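Workshop > Bench Tips > Teaching by Hand

Tips for showing a gripper how to handle paper

Paper looks like the easy job. It's flat, it's cheap, it doesn't roll under the bench. Give it to a beginner with a gripper in each hand and you'll have a crumpled sheet and a changed opinion inside 2 minutes.

Clear the bench down to what the task needs. A coffee mug in the background of 616 takes is a coffee mug your arm may grow fond of.

Slow down, then slow down again. You have fingertips and years of opening mail. The gripper has two flat pads and whatever you show it.

Come at paper from the side and low. Stabbing straight down works for blocks and makes confetti of everything else.

Keep the marker cubes turned where the camera can find them. If you twist a wrist past comfortable, the tracking usually quits before your elbow does.

Stop after 35 takes and stretch. We tried going longer on the Brullodus bench last October and the late takes taught mainly sulking.

Throw out bad takes the same day. By next week they'll look charming and you'll keep them.

Don't coach with your voice. It isn't listening, and the person beside you is tired of it.

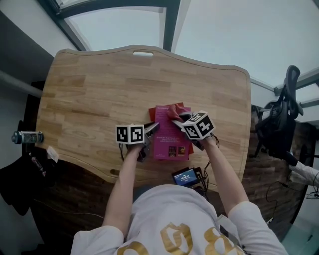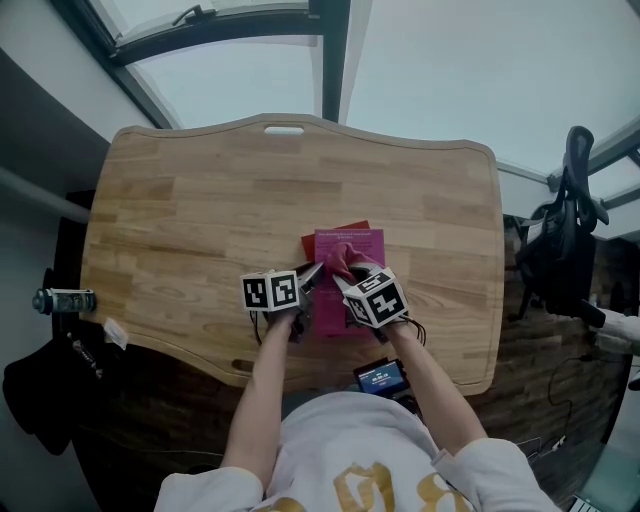 Layered pieces deserve a practice round of their own. Kárason's old notes say to start with one sheet and add a second only when the first has stopped being an adventure, and I've come around to that. Choose colors that don't blend into the bench. Pink over red on pale wood is easy enough to sort out by eye when you review the takes, though I'd want more difference between the two layers before I trusted software with it. And put your timer at the near edge, by your chest, where a glance will do. Mine used to live on a shelf at Grasa, and about 14 takes feature me looking for it.

Contact the Bulent bench desk | © 2019 Bulent Workshop Pages | Back to top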